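4. Connecting the room safe and door lock to the Hutow front desk terminal

This section applies to properties using the Hutow terminal with Mäkelä door locks. Allow one terminal per building. Section 3 (mounting the reader) must be finished first.

4.1 Before you start

You will need the installer card, the master card, four AA alkaline cells per lock and the room list for the property. Rechargeable cells must not be used. Their voltage falls too quickly for the low battery warning to work.

CAUTION: Keep the door open during the whole procedure. A lock that loses power during pairing stays locked from the outside and can only be opened with the mechanical key.

4.2 Pairing a lock

1. Remove the battery cover on the inside of the door and fit the cells.
2. Hold the installer card against the reader until the light shows amber.
3. On the terminal, choose Rooms, then Add lock.
4. Enter the room number exactly as it appears on the room list, including any leading zero.
5. Enter the default pairing code, 1697, and press Confirm.
6. Wait for the light to turn green. Pairing takes up to 70 seconds.
7. Present the master card. The bolt should withdraw with a single tone.
8. Refit the battery cover and repeat the test with the door closed. A second person should stand inside with the mechanical key.

Note: The terminal holds up to 176 locks. Larger properties must add a second terminal and divide the room list by floor.

4.3 Pairing the safe

1. Open the safe and press the recessed button behind the hinge.
2. On the terminal, select the room, then Add safe.
3. Key in any four digits on the safe and close it.
4. Open the safe from the terminal using Override. The event must appear in the log with the correct room number.

If error 916 is shown, the safe has been paired to another room. Select Release, wait for two tones and start again from step 1.

4.4 Check-out times and late departures

Guest cards expire at the check-out time set under Property, Hours. To extend a single stay, open the booking and change the departure hour, then encode the card again. Changing the hour under Property alters every card issued from then on, but has no effect on cards already in use.

Guest room, Ternerport

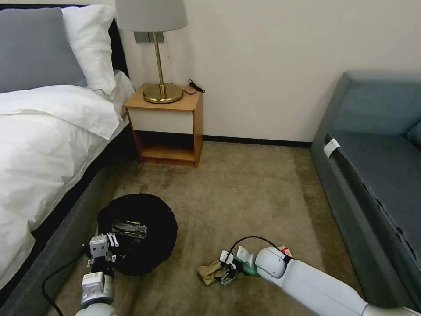
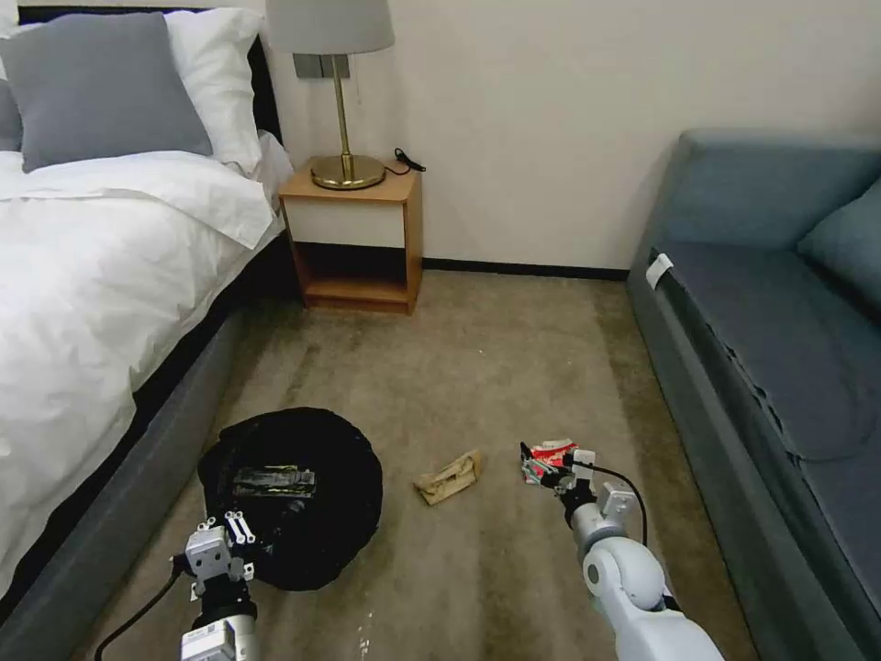 4.5 Replacing a lost card

1. Open the booking and select Cancel card.
2. Encode a new card and hand it to the guest.
3. The lost card stops working when the new card is first presented at the door. If the guest does not intend to return to the room at once, present the new card yourself.

CAUTION: Never encode a duplicate in place of a replacement. A duplicate leaves the lost card valid until check-out.

Plalard Lodging Systems | Contact support | © 2022 | Back to top

Comments (3)

Florencio Campos
May 7, 2022
Step 4 caught me out. I typed 12 instead of 012 and the safe then refused to pair. Worth putting in bold.

nightdesk
Does the expiry follow the terminal clock or the one in the lock? Ours drifted by several minutes after a battery change.

Plalard support
The clock in the lock. Present the installer card after each battery change to set it from the terminal.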